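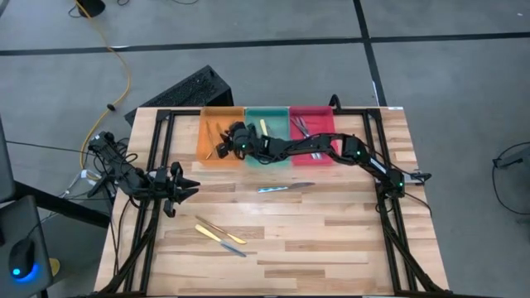
살롱 기술 소식 11월호
산성 염색제와 알칼리 염색제, 도포 순서를 다시 확인합니다

Stallo 교육팀은 지난달 매장에서 들어온 문의 가운데 염색 얼룩에 관한 건을 따로 정리했다. 접수된 사례는 42건이며, 가장 많은 유형은 모근 쪽만 밝게 나오는 이른바 뿌리 뜸 현상이었다. 제품 불량으로 분류된 건은 없었다.

알칼리 염색제는 큐티클을 팽윤시킨 뒤 산화 중합으로 색소를 모피질 안에서 형성한다. 두피에 가까운 부분은 체온의 영향으로 반응이 빠르다. 같은 약제를 모근부터 한 번에 바르면 모근이 먼저 밝아지고 중간부는 늦게 따라온다. 신생모가 아닌 전체 모발의 명도를 올릴 때는 중간부와 모발 끝을 먼저 도포하고 모근은 마지막에 처리한다. 새로 자란 부분만 맞추는 리터치에서는 기염부에 약제가 겹치지 않도록 경계선에서 멈춘다.

산성 염색제는 다르게 다룬다. 산성 염료는 음전하를 띠며 모발 표면과 그 안쪽 얕은 층의 양이온 부위에 이온 결합으로 붙는다. 명도를 올리는 기능은 없다. 손상모일수록 흡착이 불균일해지므로 다공성이 큰 모발 끝에는 도포량을 줄이고, 두피에는 닿지 않게 한다. 피부에 착색되면 제거에 시간이 걸린다. 트리트먼트 성분이 모발에 남아 있으면 염료 흡착을 방해하므로, 산성 염색 전에는 실리콘이 없는 샴푸로 세정하고 수분을 충분히 제거한다.

산화제 계량도 함께 점검해 주기 바란다. 문의 매장 중 상당수가 눈대중으로 혼합하고 있었다. 1제와 2제는 전자저울로 계량하고, 혼합비는 제품 설명서의 값을 그대로 따른다. 혼합한 약제는 보관하지 않는다. 용기를 밀폐하면 산소가 발생하면서 내압이 올라간다.

패치 테스트는 시술 48시간 전에 실시한다. 이전에 문제가 없던 고객도 매번 같은 절차를 적용한다. 파라페닐렌디아민 감작은 반복 노출 후에 나타날 수 있다. 발적이나 가려움이 확인되면 시술을 진행하지 않고 고객 카드에 기록한다.

교육 담당 King-fai Fang은 방치 시간보다 도포 소요 시간의 편차를 먼저 볼 것을 권한다. 도포를 시작한 구획과 끝낸 구획의 시간 차가 크면 타이머를 어느 시점에 눌렀든 결과가 고르지 않다. 모량이 많은 고객은 두 사람이 좌우를 나누어 도포한다.

다음 실습은 화요일 오전 10시 Hsieh 교육장에서 열린다. 강사는 Yung-ching Chiu이며 주제는 백모 커버와 새치 비율 판정이다. 정원은 41명, 재료비는 3,000원이고 현장에서 납부한다. 실습용 가발은 지급하며 꼬리빗과 염색 브러시는 각자 지참한다. 신청은 매장 관리자를 통해 접수한다.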